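So a few of you asked what's going on at my job with the robot. Thread, because I have feelings and it's my lunch break.

I work for Dirnenance. We turn over furnished apartments in Hellerville, meaning guests leave, we show up, and the place has to look like no one ever ate cereal in it. 30 apartments, most of them in the Gough building. I've done it for 4 years.

In May they started us on Karis, a small arm that sits on the table and puts away the stuff people leave out. Cups, bowls, caps, cans. The cleaners are the ones teaching it, which I did not see coming! 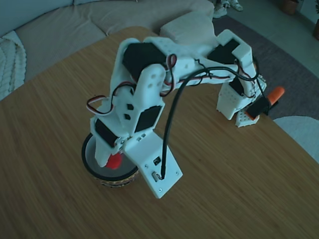

My first week with it was mostly me being nervous about breaking it. I'm used to a mop, ok? A mop doesn't have six motors and a screw hole everywhere you look. I kept eyeing that black cable arcing up over the top and thinking I'd snag it with my sleeve and that would be the end of my employment. (Have not snagged it. Yet.)

Teaching it means I do the same pickup over and over until I could do it asleep. The goal is 3000 pickups across the whole crew. We log them on a sheet by the supply closet and yes, it has gotten competitive. Tianyou Xue is at 2050 all by himself and will bring it up whether or not you asked.

What changed for me is the pace. I used to race through the dishes with one eye on the clock. Now part of my shift is slow on purpose, and my knees are thrilled.

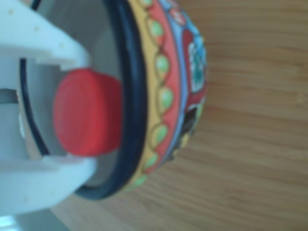 Bowls are my specialty, I'm told. I grew up in a house with nice dishes and a mom who noticed every chip, so I'm picky about how they get handled. You want to mind the rim, especially on a painted one with a black edge like this, and I watch the spot where the red piece presses against the inside. I say "easy, easy" out loud the entire time. The whole crew does it now.

The part I'm less cheerful about is hours. Setup time counted as a break for the first two weeks, which, no. We complained as a group and they fixed it, and we got back pay too. If your work is bringing in something like this, ask about setup time BEFORE day one. Get it in writing!!

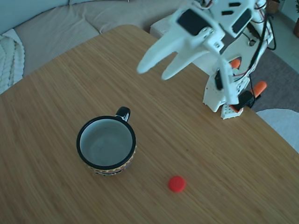 Mug, red cap, and Karis hanging over the table

Also our pay sheet now has a line for training hours, at a better rate than cleaning hours. Tianyou wants to do only those. I'd miss the walking around, and I like making a bed. Make of that what you will.

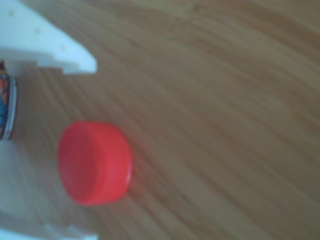 Are they going to cut the crew once it's trained?
Our manager says the headcount stays the same through the end of our contract with Gough, and past that I don't know. I've asked twice and I'm going to ask again at the next meeting.

Ok, lunch is over and I've got three bathrooms waiting. Karis does not do bathrooms.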